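My sister asked me at lunch whether she should stop paying her cleaner and wait for a robot. She was only half joking. I have been following this stuff as a hobby since I left Kondenside, where I spent years on the packing line, so I gave her a longer answer than she wanted. I'm putting it down properly now.

Short version: keep the cleaner.

The jobs machines do well are still the ones where everything turns up in the same place. At Kondenside we had an arm that stacked 800 cartons a shift and hardly ever stopped. Swap the carton for a bag and it was useless until someone came out to set it up again. A house is all bags. Socks, post, a wet tea towel, the lid that doesn't match anything.

What I look at now is hands. Two-finger grippers are fine for boxes. For anything thin, or anything standing up in a narrow gap, I think you want proper fingers with some give in them. Sorting cards into a rack sounds like nothing, and a child of 5 can do it, but you have to get a fingertip in beside the card without knocking its neighbour.

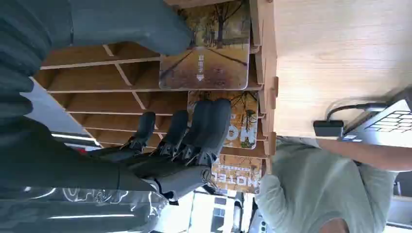
Posted 8/24/26 by the Hakby blog | Filed under: Robots, Work

The slots in a wooden rack like this one are narrow, with a lot of thin dividers, and the fingers are thick by comparison. The padding is soft, which I like. A bare metal finger would mark the card. But padding adds width, and width is what you haven't got.

I had the same trouble in January with the Cladance kit I bought second-hand. It cost me 700 pounds and came with two fingers and a manual for a different model. I set it to pull envelopes out of a letter rack in the hall. It could do it if I spaced them out first, by which time I might as well have picked them up myself.

Shop floors will get there sooner. You can change the shelf to suit the machine, and Berisha, where my old shift manager went, has already widened its pick slots for that reason. No one is going to rebuild their kitchen drawers.

I'd guess folding towels comes first at home, then loading a dishwasher, badly. Tidying a desk with papers on it is a long way off. I'm going to try the letter rack again with rubber tips from the hardware shop and will post how it goes.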